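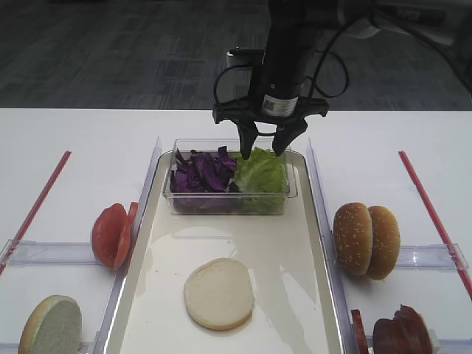

Carnet du banc burger : le planificateur et la salade

4 janvier 2019

Repris le planificateur de saisie ce matin, là où je l'avais laissé avant les congés. Le problème n'a pas bougé : la tomate passe, le pain passe, et dès que la séquence arrive au bac des légumes, le module de perception hésite entre le chou et la salade et renvoie une pose de saisie pile sur la limite des deux.

J'ai relu le code de segmentation. On calcule le centre de la zone « légume » avant de séparer les classes, donc le centroïde tombe au milieu du bac quand les deux moitiés sont pleines. J'ai inversé les deux étapes. Ça m'a pris dix minutes, après une bonne heure à chercher ailleurs, dans la calibration surtout. Ronaldo Bragança m'avait pourtant écrit en septembre que l'ordre des étapes lui paraissait louche. J'ai retrouvé son message en cherchant autre chose.

Ensuite, les parois. Le bac est transparent et la carte de profondeur est pleine de trous à cet endroit. Le planificateur traite les trous comme de l'espace libre. Pour l'instant j'ai mis le bac en dur dans la scène de collision, une boîte ouverte sur le dessus, avec une marge. Même chose pour les cloisons de chaque côté du plateau. Ce n'est pas élégant, il faudra refaire le fichier si on change de plateau, mais je préfère ça à un filtre qui invente des surfaces.

Les reflets sur le fond brillant sont un autre sujet. Le détecteur de pain sort parfois une deuxième hypothèse à droite de la vraie, avec un score faible. J'ai remonté le seuil. À revoir avec Þröstur, qui voulait garder les scores bas pour la viande.

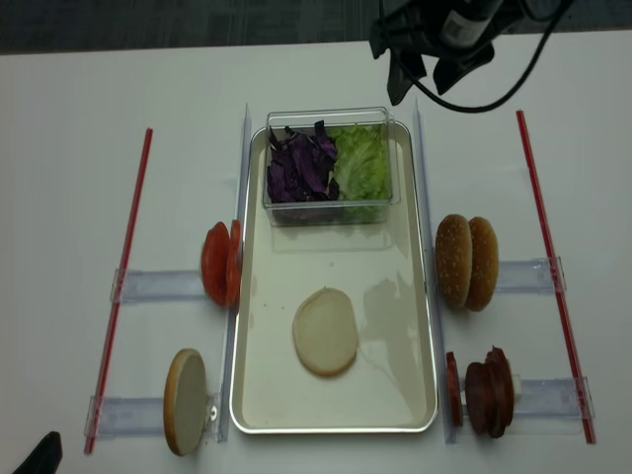
Côté ordre d'assemblage, l'arbre de tâches est maintenant lu depuis un fichier au lieu d'être écrit dans le nœud Gruvora. Une ligne par ingrédient, avec le type de prise : sur la tranche pour la tomate et la viande, par le dessus pour les légumes. Le chapeau de pain a sa propre règle, parce qu'il faut le retourner d'un quart de tour en chemin et que le poignet arrive en butée si on part du mauvais côté. J'ai ajouté une vérification d'atteignabilité avant de lancer le mouvement, avec abandon après 200 ms. Avant, il calculait jusqu'au bout et plantait la file.

Lancé les tests en simulation sur Flundum. Le lot 1704 s'arrête encore avec 2 échecs, tous les deux au relâcher de la salade. La pince s'ouvre trop tôt, le retour de largeur ne veut rien dire avec des feuilles. Je pense passer sur une hauteur fixe au-dessus du pain et ne plus regarder la largeur du tout pour cette classe.

Demain : la hauteur de relâcher, puis renommer les repères. « tray_left » et « left_tray » dans le même dépôt, ça ne peut pas durer. Envoyer les journaux à Berge avant midi.

Commentaires

Þröstur Overgaard : Pour le seuil, d'accord pour le pain, mais fais-le par classe. Si tu le montes partout je perds les tranches de viande qui se touchent.

M. : Fait, c'est dans le fichier de config maintenant.

Ronaldo Bragança : Je relis mon message de septembre avec plaisir. Tu as gardé l'ancien calcul du centroïde quelque part ? Il me sert pour comparer sur Stestside.

À lire aussi

Carnet : calibration main-œil, deuxième passage
Carnet : pourquoi la file d'actions se bloque
Stestside, notes d'installation
Lire un arbre de tâches depuis un fichier texte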